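Gallton Must Settle Its Midfield Before the Transfer Window Closes

Gallton enters the new season with a squad that is larger than last year's and, in the opinion of this writer, less balanced. The club has added two forwards and a goalkeeper since June. It has not added a central midfielder, although the need for one was plain by the middle of last season and was acknowledged by the head coach, Yaw Tetteh, in his final press conference of the spring.

I have held a season ticket at Gallton for many years and have written on this site about most of the club's transfer business in that time. The views expressed are my own and do not represent those of the supporters' association, of which I am a member.

The departure of Jad Matar remains the central fact of the summer. Matar started 33 league matches last season and played 2,967 minutes, nearly all of them at the base of midfield. He was never a player who attracted headlines. His passing was short and his goals were few. What he provided was order, and the back four relied on it more than the club appears to have understood when it accepted the offer from Urnex.

The fee was a fair one. Matar had one year left on his contract and had stated his wish to play at a higher level. A club of Gallton's size cannot refuse such an offer and then watch the player leave for nothing twelve months later. My objection concerns what followed, which was a period of several weeks in which the club pursued attacking players and left the vacancy open.

Elikem Gyamfi is the most expensive of the new arrivals. He is quick, he is direct, and he scored regularly in his previous league. In the preseason match against Fikska he was used on the left side of a front three and drifted inside whenever Gallton had the ball. This left the fullback without cover on three occasions in the first half, and the only goal of the match came from the third. I do not fault Gyamfi for this. He has been asked to play in two positions in the space of a month, and he has looked comfortable in one of them.

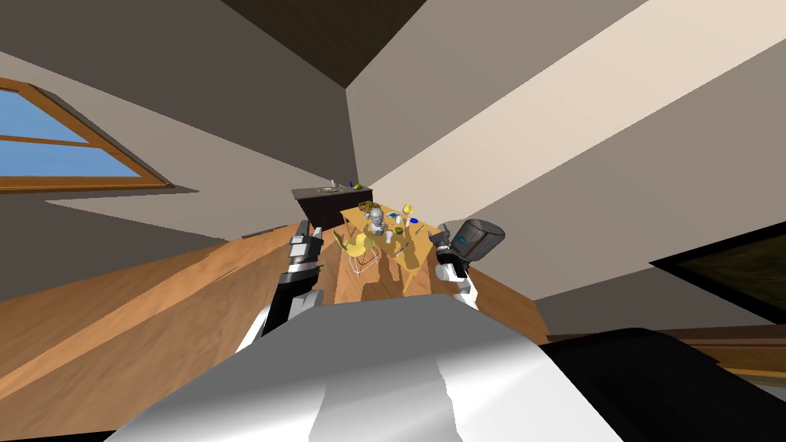

Tetteh used four different pairings in central midfield during the preseason program. The most convincing was the one that began the second half against Fikska, with Hwa-young Geum on the right of the two and the captain beside him. Geum is twenty and came through the academy. He receives the ball well under pressure and is willing to turn with it. He has also yet to start a league match, and it would be unreasonable to expect him to carry the position until the winter.

There is a case for changing the formation. With three in midfield, Gallton could protect Geum and allow the captain to move forward, where he has always been more useful. The cost would be one of the forwards, and given the sums spent on them, I suspect the coach will be reluctant to leave either on the bench in the opening weeks. Readers may recall that the same difficulty arose two seasons ago and was resolved only after an injury.

The sporting director, Ruth Correa, wrote to season ticket holders last month to explain the club's approach. The letter was courteous and more open than most such letters. It confirmed that an offer for a midfielder had been made and rejected, that the club would not exceed its wage limit, and that a loan remained possible. It gave no name. The local press has mentioned a player at Öztürkmen who fits the description, a left-footed holding midfielder of some experience, but I have seen nothing that would justify treating the report as settled.

A loan would be acceptable. A loan completed on the last evening of the window, with the player arriving after three league matches have been played, would be considerably less so. The first of those matches is away to Urnex, where Matar will presumably be in the opposing side. Gallton has a poor record at that ground and has not kept a clean sheet there in its last six visits.

On the subject of that fixture, members traveling by coach should note that departure has been moved to 9:30 in the morning. The return fare is unchanged at 50 for adults, and the club has been allotted 100 additional seats in the upper section of the away end. These will be sold in order of loyalty points, as before, and the ticket office has asked that supporters apply online where they are able to do so.

My expectation for the season is a finish in the upper half of the table, provided that a midfielder is signed. Without one, I would expect a good number of goals at both ends and a difficult autumn. I will post a full report on the Urnex match once I have returned home, together with the revised squad list if the club has published it by then.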